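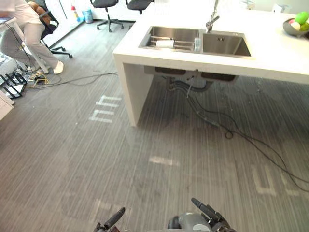

Base pose drift at the sink station: floor tape, odometry and the planner

Mobile Manipulation Software Forum > Perception and Planning
Posted by lavoie_controls, Apr 11, 2019

Our group wishes to request comment on a localization matter. The Stuvitz base controller is commanded to a fixed pose in front of the kitchen island, and the arm planner (Cinero, default settings) assumes that pose has been reached. Over a series of 24 approaches, the base reported success each time, yet the planner rejected 16 of the subsequent reaches into the left basin as being in collision with the divider or the faucet. The white tape on the grey floor is the reference for the operator. It is not used by the software at present. We would appreciate the views of members on whether the tape should be detected and used as a correction.

wirnia_tooling wrote:

I would advise against it. The tape is white, the side panel of the island is white, and the planks carry fine lengthwise streaks that a line detector will readily pick up. Our laboratory maintained a tape detector until June of last year and withdrew it. The front edge of the counter and the rims of the two basins are better features, and they are the features that matter to the reach.

graph_slam_ott wrote:

With respect, I disagree with the previous reply. The basins are brushed metal and their depth returns are poor at shallow angles. The tape lies on a known plane, so a single colour image is sufficient to recover position and heading. False lines may be rejected by checking length against a stored layout.

lavoie_controls wrote:

Both points are noted. The stored layout would need to be revised whenever a strip is lifted or replaced, and we do not have a procedure for that.

q_planner wrote:

Has the collision model been examined separately from the base pose? The left basin holds a metal rack with parallel rails, with a white roll lying across it, and there is a clear container beside the divider. If the octree is built from depth alone, the clear item may be missing or smeared, and the rails may be filled in as a solid block. Either would cause rejections with a perfectly placed base. Please also state the map clearing interval.

lavoie_controls wrote:

The clearing interval is 500 ms. The rack is not modelled as a mesh. We will repeat the series with the octree disabled inside the basin volume and report the result to this thread.

wirnia_tooling wrote:

A further consideration is the cabling. Black cables run from beneath the sink across the floor on the right-hand side. Unless the costmap marks them, wheel odometry taken after crossing one should be treated as suspect. I would raise the odometry covariance before adding any new detector.

graph_slam_ott wrote:

Agreed as to the cables. I maintain my position on the tape.

q_planner wrote:

Kindly attach the planner log at verbosity level 2 with the repeated series. The default level does not record which link pair is in contact.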